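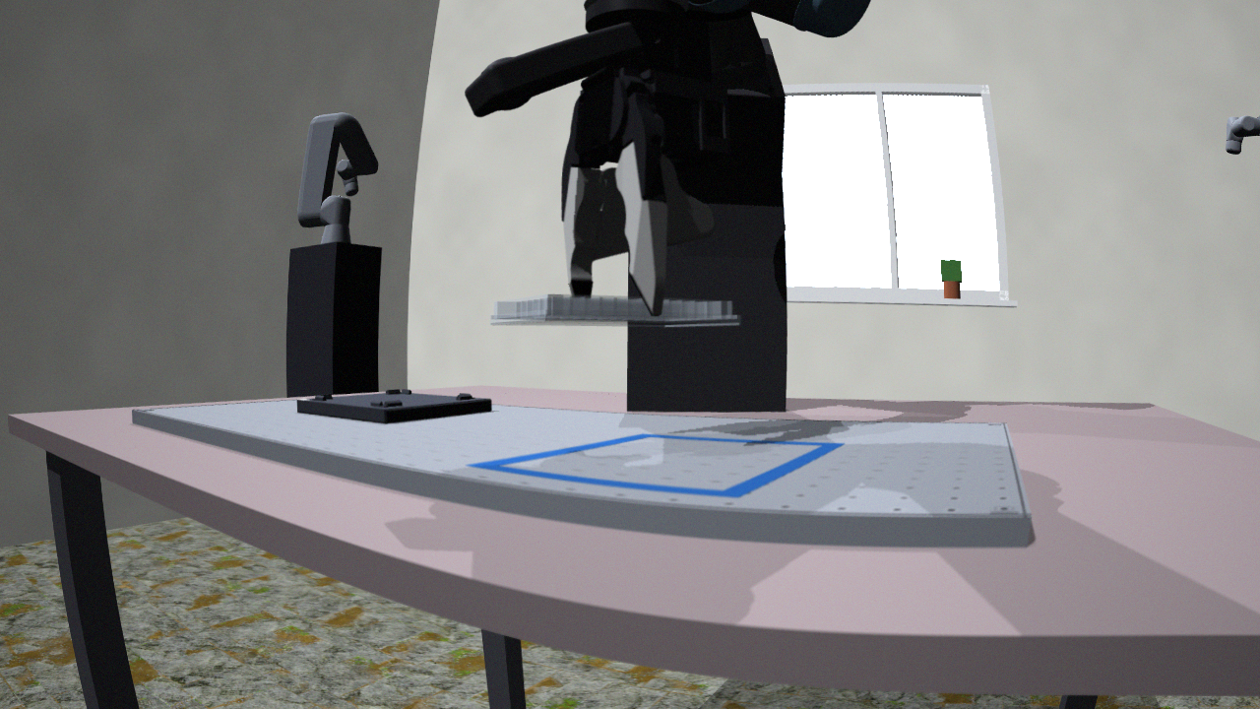
Tomato seed is easy to save at home, and a packet's worth costs you one ripe fruit and a couple of weeks of waiting. Most of the waiting is drying, and most failures I hear of come from drying the seed in something too deep. A wide, flat tray is what you want, thin and with only slightly ridged edges, like the see-through gray one in the picture. Cereal bowls and jam jars hold the damp at the bottom and the seed goes moldy before the middle of the pile is dry.

Picking the plant

Start with an open-pollinated variety. If the packet or label said "F1" or "hybrid," the seed will grow, but the plants may not look or taste much like the parent. Grindimel, the small yellow one I grow along the fence, comes true every year. So does Firkthorpe, a big ribbed red that Josée Gosselin passed on to me.

Choose the plant before you choose the fruit. You want one that stayed healthy, set early and tastes the way you remember. Tie a piece of yarn on it in midsummer so that it doesn't get picked for salad. I lost my whole Firkthorpe line one year that way and had to go back to Josée for more.

Tomatoes mostly pollinate themselves, but bees do some crossing, more so on potato-leaf types and big double flowers. If you grow several kinds close together, take fruit from the middle of a row, or put a small mesh bag over a truss before the flowers open and take it off when the fruit has set.

Let the fruit go fully ripe on the vine, a few days past the point where you would eat it. If frost is coming, bring it in and let it finish on the counter.

Getting the seed out

Wash the fruit and cut it across the middle, not from stem to bottom. That opens all the seed pockets at once. Squeeze the halves over a clean jar, or use a teaspoon for the small kinds. The flesh that's left can go straight into a sauce.

Each seed sits in a coat of clear gel, and the gel has to come off. The usual way is to let it ferment:

1. Add a splash of water if the pulp is stiff. With juicy kinds, leave it alone.
2. Cover the jar with a piece of cloth or a paper towel and a rubber band.
3. Write the variety on the jar. Masking tape works.
4. Leave it somewhere out of direct sun and away from the kitchen, as it will smell.
5. Stir once a day.

Two to four days is normal. In a warm room it can be done in two, and in a cool basement it may take five. Look for a skin of white scum on top and seeds that have dropped to the bottom. Don't let it run on for a week. The seeds will start to sprout in the jar and then they are no use for storing.

Rinsing

Fill the jar with water, swirl it and let it settle. Good seed sinks. Pour off the scum, the bits of flesh and anything that floats. Fill and pour again until the water is clear, which takes me six rinses for a beefsteak and fewer for a cherry. Then tip everything into a fine kitchen strainer and rub the seeds gently against the mesh under the tap. Blot the underside of the strainer with a towel to pull the last water out.

Drying

Spread the seed over the tray in a single layer. A coffee filter laid flat in the bottom is fine if you want something to soak up the damp, but skip paper towels, because the seed glues itself to them and you'll be picking off fuzz in January.

Put the tray where air moves – a shelf in a spare room, the top of a bookcase – and keep it out of the sun. No oven, no hair dryer and no heating pad. Seed cooked at this stage looks perfect and never comes up.

Break up the clumps with your fingers on the first and second day. After that a stir every other day is enough. One variety to a tray, with the label taped to the tray itself. I used to put labels beside the trays until the cat rearranged them.

Give it ten days to two weeks. Dry seed feels papery and rattles when you tip it. If you can bend one with a fingernail, wait longer.

Packing and storing

Paper envelopes are good for the first month. After that I move mine to small glass jars with tight lids, envelopes and all. Write the variety and the year on every envelope.

Store them cool, dark and dry. A closet on the north side of the house does well. In the refrigerator the seed lasts longer, but let the jar come to room temperature before you open it or the seed will pick up moisture. Kept this way, tomato seed is usually good for four years and often more.

You will have plenty. One Firkthorpe gave me 183 seeds this year, and a bowl of Grindimel will go past 1,000 if you let it. Keep what you need for two seasons and trade the rest.

Testing old seed

Lay ten seeds on a damp paper towel, fold it, slide it into a plastic bag and keep it somewhere warm. Check after a week. Eight or more sprouts means sow as normal. Five or six means sow twice as thick. Fewer than that, use up the lot and save fresh from whatever grows.

By Anneliese Engelhardt
Posted Sunday, September 26, 2010
Last updated: January 2011

Related
Saving bean and pea seed
When to pull the tomato stakes
Green tomatoes: ripening indoors
Curing winter squash
How to make seed envelopes from scrap paper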